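Wernamine sorting cell, progress report for May

The main belt and the short feeder belt are both in place in the shared workshop. The Wiltine grant has covered the frames, the drive chain and the bins.

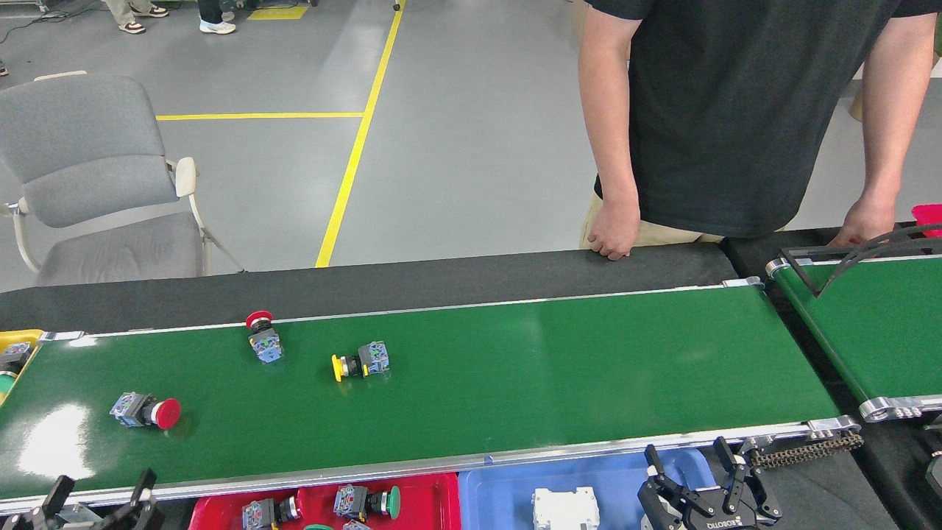 Push buttons on the main belt, with the red and blue bins in front.

Parts are still fed by hand. We ran 16 sessions this month and logged 300 picks. Mixed loads remain slower than single types.

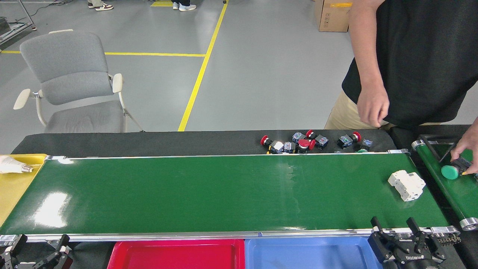 The Šindelář controller was reinstalled on Monday and has held its settings. We have spent 70 percent of the parts budget.
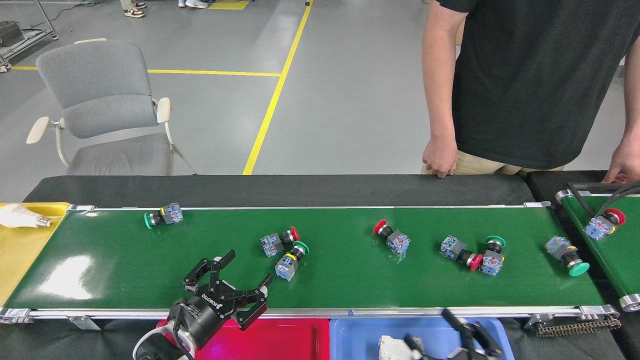 Next month we will work on parts that land close together.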